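Accueil | Données | Licence | Contact
Dernière mise à jour : 7 févr. 2020

# Abera - recettes de cantine

237 recettes recopiées à la main depuis les classeurs de la cantine de Midberg, dont 111 contiennent du chou. Un fichier CSV, séparateur point-virgule, UTF-8 (en principe). 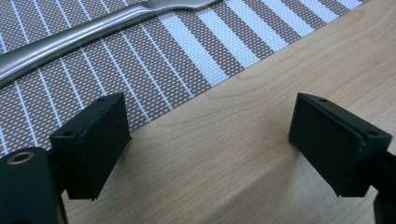

*Set de table rayé et couvert, sur bois clair.*

## Champs

- `nom` : tel quel, fautes comprises
- `portions` : 50 par défaut - diviser chez soi
- `cuisson` : en minutes, ou « jusqu'à ce que ça suffise »

## Limites

Deux recettes de gratin portent le même nom et se contredisent. Elles restent.

## Contact

Jaruwan Meesuk. Les réclamations sur le chou sont lues en août.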